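Flistlow
Home About us Projects Join in Contact

About us

We're Flistlow. Small lab, six of us, upstairs at the Kerkuvdale site, above the print shop. We work on one problem: getting a robot arm to pick up ordinary household stuff it hasn't met before and put it down again where you asked. Been at it a while now. Some of it works.

Updated April, in a rush between two sets of runs, so please forgive the gaps. The proper staff page is still coming.

How we started

Nyokabi Ogola set the lab up after a long spell at Brultell, doing bin picking for warehouses. Same boxes, same lighting, same everything, all day. She wanted mess. Kitchens, drawers, the shelf under the sink. First arm was second hand and came without a manual. First table was a door on trestles. We've since got a proper table.

The rest of us drifted in from all over. Two from the college, one from hospital equipment repair, one who used to teach maths. No one is only a coder and everyone takes a turn at setting out the table.

What we do

The method is called Collado. Short version:

Most systems try to work out what a thing is, then look up how to grab it. Collado leaves out the naming. It looks at the row of things from chest height, guesses a handful of places where two fingers could close, and scores each guess by what is likely to go wrong. Slip, tip, knock the neighbour. Lowest risk wins. If every score is bad it nudges something first and looks again.

The nudge is the bit we're proudest of. A small push, a fresh look, new scores. Sounds obvious written down. Took us most of a winter to get it to stop pushing things off the table.

Training is done by people. One of us drives the arm by hand, picks and places, and the whole thing is recorded. Good goes and bad goes both kept. The bad ones turned out to matter more than we'd thought, as the scoring has nothing to learn from if every pick is tidy. So far we have 2,026 recorded picks over 247 different objects, most of them out of our own cupboards.

The table

We set things in a line along the back and leave the front clear for placing. Carpet top, so things don't skate about. Woven screen behind, so the camera isn't learning the view out of our window. We change the row between sets, and we try to mix see-through, shiny, flat and floppy in every one. Flat things are still a pain. 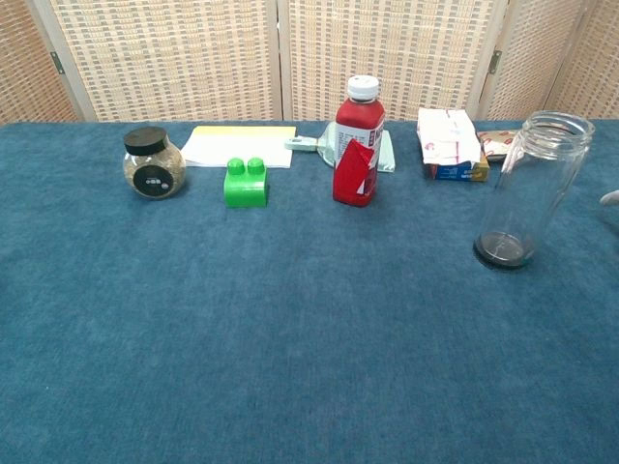 A back row with a clear glass jar, a red bottle, a dustpan, a spice jar and a green toy brick among the objects.

Clear glass gets its own paragraph. The depth camera more or less looks straight through it and reports whatever is behind. Early Collado would reach for the far side of a jar and close on air. What helped was teaching it to trust the rim, where the light catches, and to go in slower when the depth and the colour picture disagree. Not solved. Much better.

Results so far

On objects it has trained with, it does well and we've mostly stopped worrying. On new ones we run a harder test: 7 objects in a row, none seen before, clear the lot without a person stepping in. Our best version now manages it more often than not. The version before the nudge hardly ever did.

What still goes wrong:

Thin paper. Lifts the top sheet, leaves the rest.
Anything lying flat with no edge to get under.
Tall and light things next to heavy ones. It goes for the heavy one and the tall one falls over.
Lids that weren't screwed on. Our fault, that.

We write up the failures with the same care as the good runs and anyone who asks can have both. A longer paper is being writen, with the full tables and a fair comparison against the plain version with no nudging.

How we work

Runs in the morning while it's quiet, fixes after lunch, everyone stops at half past four to look at the day's worst pick together. No slides. Whoever was driving explains what they think happened, then the rest of us disagree.

We share our object lists and the table layout with other labs. Please tell us if you try it and get different numbers, we would realy like to know.

Visit or join in

School and college groups welcome, small ones, by arrangement. Bring an object if you like, nothing with liquid that leaks. You can have a go at driving the arm.

We take on one or two placements a year. No robotics background needed but you should be patient and not mind doing the same pick over and over. Write to Nyokabi through the contact page with a few lines about something you've built or fixed.

Flistlow, Upper Floor, Kerkuvdale. Ring the left bell, the right one is the print shop.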